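Jomovent releases Rendbridge 2, planning software that learns the workspace from hand-guided recordings
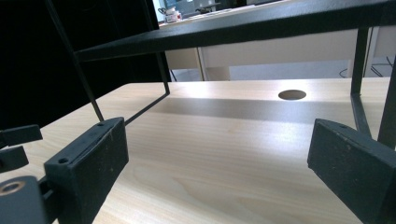

ZUDPORT – Jomovent, a developer of control and perception software for robotic handling, today announced the general availability of Rendbridge 2. The new version takes recordings that an operator makes with a hand-held gripper and prepares them for motion planning on a robot arm. It is intended for integrators and in-house automation teams who work with shelves, racks, frames and other open structures on ordinary tables.

Open structures have been a difficult subject for planning software for many years. A thin rod gives only a few points to a depth sensor, and a dark surface often gives fewer. When the planner does not receive these points, it considers the space to be free and proposes a path that goes through the rod. Until now many users have solved this by drawing large safety boxes by hand. The boxes prevent the collision, but they also close the space into which the gripper should reach.

Rendbridge 2 handles this in a different way. The software follows long, narrow edges over many consecutive views and keeps them in the model as separate elements, also when they are lost for a short time behind a fingertip. The planner then receives a thin obstacle with its own safety distance. The user can set this distance separately for each element, and can lock the elements that must not be changed by later recordings.

Main changes in this version

Thin structure model. Rods, wires, flat bars and table legs are stored as line elements with a measured thickness. In the former version they were part of the general volume grid, where small parts were frequently removed by the noise filter.

Fingertip masking. The gripper fingers are present in every view of a recording and were sometimes taken for objects on the table. The software now separates them from the workspace with the help of the finger geometry. The mask is calculated again for each view, so it remains correct while the fingers open and close. Worn or dusty finger pads do not require a new calibration.

Shadow handling. A shadow on a light tabletop can look like the border of an object. Rendbridge 2 compares the position of such a border from several viewing angles and removes it from the model if it has no height.

Table openings. Cable holes and similar openings are marked as areas where no object should be placed. In the first version the user had to enter these areas by hand in the setup file.

Replay check. Before any path is sent to the controller, the complete motion can be played against the recorded model. The program lists each point where the distance to an obstacle is smaller than the set limit, and it opens the corresponding view so the operator can judge the situation.

Tested together with Karakaya

The development was accompanied by Karakaya, an integrator that equips small packing and sorting stations. Its team used a preliminary version from May on and recorded 333 sessions at table workplaces with metal shelf frames of different heights. A session consists of one reach into the structure and one return, made by hand and at normal working speed.

The recordings were used in two ways. A part of them served to adjust the edge tracking, and the rest was kept separate and was not opened until the final check. Jomovent will publish the method of this check in the technical notes of the release, together with the cases in which the software still gives an incomplete model. Among them are polished metal surfaces in direct light, and rods that are seen only from one side during the whole recording.

"We wanted the operators to record in the place where the work is done, with the normal light and with the normal things in the background," Karakaya stated. "For our team the most useful part was the replay check. We could discuss a path with the customer before the arm was delivered."

Remarks from the test also changed the user interface. The former version showed one confidence value for the whole workspace. The new one shows the value for each element and colors the elements that were seen from too few angles. The operator can then make a short additional recording of this area only. It is merged with the existing model, and the first recording does not need to be repeated.

Requirements and availability

Rendbridge 2 runs on a standard workstation with a supported graphics card. No connection to an external server is required, and recordings remain on the computer of the user unless an export is started. One project can contain up to 700 recordings. Models are exported in the common formats for collision checking, and the interface to the robot controller has not been changed, so existing cell programs can be used further.

Customers with a valid maintenance contract receive the new version without additional cost. Projects from the first version can be opened directly. Jomovent recommends to run the import with the original recordings, as the thin structure model cannot be created from the old volume grid alone. A trial license is available on request and is limited to 100 recordings, with all functions included.

The user manual and the setup guide are available in English. Online introduction courses are offered to all license holders, and dates are sent by e-mail after registration.

About Jomovent

Jomovent develops software for the perception, planning and control of robotic handling tasks. The company is based in Zudport and works with integrators, machine builders and research groups. Its Rendbridge product line covers the steps from hand-guided recording to the checked motion path.

Press contact

Jomovent, Communications Department, Zudport
Screenshots, the data sheet and the technical notes for Rendbridge 2 can be requested from the press office.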